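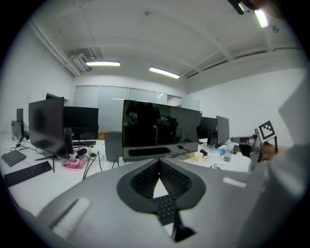
Photo: Treloar Home Notes

Sorting Through the Desk After a Loss

Of all the rooms I had to face after my mother died, the little back bedroom she used for her bills and letters was the one I kept walking past. The kitchen I could manage, and even the closet went better than I feared, but that desk had every year of her life in it, and it took me until January to pull out the first drawer. If you have one of those desks waiting for you, I hope a few of the things I learned along the way will make it a bit gentler.

Start with the mail on top and leave the drawers alone for the first day. The mail is mostly strangers writing to her, and it's a good way to get your hands moving before you come to anything in her own writing. I used three shoeboxes: one for bills and anything with a due date, one for things to keep, and one marked LATER in big letters. LATER is for anything that makes you stop and sit down. Put it in, close the lid, and go on to the next envelope.

Set a kitchen timer for forty minutes. I know that sounds bossy, but I found that if I kept going past that I started throwing out things I shouldn't have, and once I spent half an evening in the trash bag looking for a car title (it was stuck to the back of a seed catalog!).

Old paper that has gotten damp will often stick together. Don't peel it. Stand the bundle on its edge near a fan set on low, turn it now and then, and give it a couple of days. Once the pages let go on their own, lay them between clean paper towels with a heavy book on top. For rusty paper clips, I slide a bit of stiff plastic between the clip and the page and ease the clip off sideways, so that the rust doesn't tear a hole in the letter. 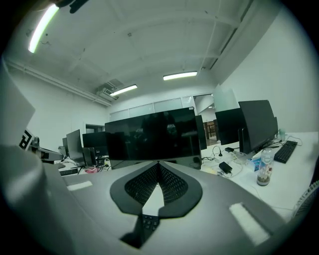 An open-plan office with white walls.

For the papers you're keeping, a plain accordion file does very nicely. I bought a Kornska one with cloth edges, and it has held up to a lot of opening and closing. Write the labels in pencil until you're sure of them — mine changed more times than I'd like to admit. Tax papers went in the front, house and car behind them, then insurance, and her letters at the very back where I wouldn't come across them when I was only hunting for a water bill.

Ask for more certified copies of the death certificate than you think you'll need, and keep them flat in one envelope with a sheet of paper taped to the front. Every time one goes out, write down where it went. I also kept a cheap spiral notebook by the phone for calls, with the day, the name of the company, and what they told me. It saved me from telling the whole story over again more than once.

As for the desk itself, a drawer that sticks will usually run again if you rub a candle stub along the runners. Musty drawers like an open box of baking soda and a week with the door shut. I wiped the top down with a barely damp cloth and a little Prorine soap, then dried it right away, and the ring from her coffee cup is still there. I decided to leave it.

The LATER box is on the closet shelf. I've been through half of it so far, mostly on Sunday afternoons with the radio on.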